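Speaker notes – Bilunbridge student robotics club, end of year talk (June)
Slot is after lunch so keep it moving. Water on the lectern. Clicker is in Annunziata's bag.

Opening
Say hello, thank the school for the hall. I'm Gerasimos Liapis, I run the simulation half of the club. Annunziata Greco runs the half with real motors and will take over at the end for the workshop stuff.
Who we are – high school kids mostly, a couple of college freshmen who never left. We meet after 4 pm in the computer room. No arm of our own. That is the whole reason the project looks like it does.
Ask for hands: who has programmed a robot? Who has programmed one that did what they wanted? (pause, let them laugh)

Slide – why simulate
Real arm costs more than our room. Simulated arm costs a download and a lot of fan noise.
Kids can crash it all afternoon. They do.
Also they can work from home, Crisanto did most of his part from his grandmother's kitchen.
Don't oversell it. Sim is not free, somebody has to build the rooms and the objects, and half our spring went into that. Mention Raffaele Lombardi here, he made most of the furniture and hates doing cloth.

Slide – the task
Arm next to a piece of household furniture, small objects on top. Pick one up, put it where you're told, leave the rest alone. Sounds like nothing. Took until spring break.
Teams choose how. Scripted moves allowed, learned policy allowed, mixing allowed. Driving it by hand allowed only for recording demos.
We called the project Urnitmont. Long story, skip unless asked.

Slide – what the gripper sees
Most of the kids started with the room view because it's the one that makes sense to a person. Then they switch to the close one and the complaining starts. Grays, black, big dark shapes with hard edges, one finger coming up from the bottom, the other from the corner.
Let them look at it for a few seconds before talking. Don't rush this slide like last time. 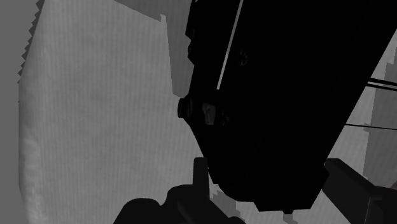 Why use a close camera at all if people find it so hard to read?
It moves with the hand, so it keeps the last bit of the reach close up, and the room view is often too far off to judge that part.

Then the point for teachers: the students learned more from trying to read this one view than from my two lectures on camera frames. Primo Longo printed a few out and had his group draw over them with markers. Finger, finger, thing I don't know. Good exercise, costs nothing, works with any age.
If someone asks about resolution – we run it low on purpose, school laptops.

Slide – numbers, go fast
6 teams at the start of the year, all 6 finished. Say that slowly actualy, they're proud of it.
70 tries per team in the final round, same starting layouts for everybody.
3000 recorded demos shared between the teams. Kids recorded all of them. Lunch breaks, evenings.
No team names on the score chart, we promised.

Slide – what went wrong
Pick from these depending on time:
– Team reads the tray of objects in meters, arm reads it in centimeters. Classic. Whole evening gone.
– Gripper closes before it gets there. Every team did this one.
– Grasp works great from one side, team never tested the other side, finds out in the final.
– Somebody saved over the shared demos folder. We had a backup, just not a recent one. Now we have a rule and a sign on the door.
– Crisanto Pangilinan's random layout script put objects inside each other and they shot off the table like popcorn. Show the clip if teh sound works. If not just tell it.

Slide – the room view
Back to something friendlier. Walk over to the screen for this. Start with the table and then go to the arm, people always look at the arm first and forget there are objects.
Mention the lamp – tall things on a table are a pain, the hand has to come in without knocking them and the scoring takes points off for that. Round top also caught a few people, their safe zone was a square.
Say Raffaele's name again, the cloth folds are his and he'd like that known.

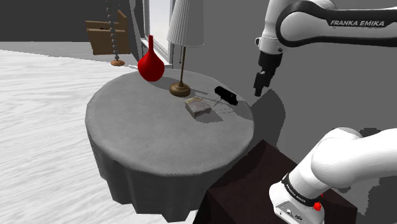 Side table setup with the Franka arm: vase, lamp and two small objects on the gray cloth.

Ask the room: which of those small ones would you try first? Take two answers only. Then say what the teams went for – mostly the light colored block. The black one made people nervous, dark object under a dark gripper, hard to pick out from up close. Link back to the first picture, don't go back in the slides, it breaks the remote.

Slide – how we teach it
Week one they only open and close the gripper. Boring, necessary.
Then move to a point. Then move to a point above a thing. Picking comes way later than they want.
Pairs, swap every half hour, one types and one talks. The one who talks is not allowed to touch the keyboard. Primo is strict about this and he's right.
Logbook on paper. They moan. Then in the final they're the ones flipping back through it.
Grading – there is none, it's a club. Teachers always ask, so say it before they do.

Slide – money and machines
School computers, older ones. One decent desktop for the training runs, given by Ginberg, the print shop down the road. Thank them out loud, the owner said he'd come.
Runs go overnight. Queue is a sheet of paper taped to the desktop. Please nobody fix this, it works.

Slide – next year
Brynjólfsdóttir – practice how to say it, I got it wrong in rehearsal. It's the name of the next project, drawers and doors instead of loose objects.
Want a visit to a lab with a real arm so they can run one script on it. Still asking around. If anyone in the hall has a contact, see me at the coffee table.
Need two more adults for the late sessions. No coding needed, just patience and a key to the building.

Hand over to Annunziata for the workshop part. She needs the HDMI adaptor, so don't walk off with it again.

If there's time for questions
Likely ones: what age can start (we take ninth grade up), which software (link is on the handout), can my kid join (sign up sheet by the door, bring a laptop if they have one).
Hard stop when the bell goes.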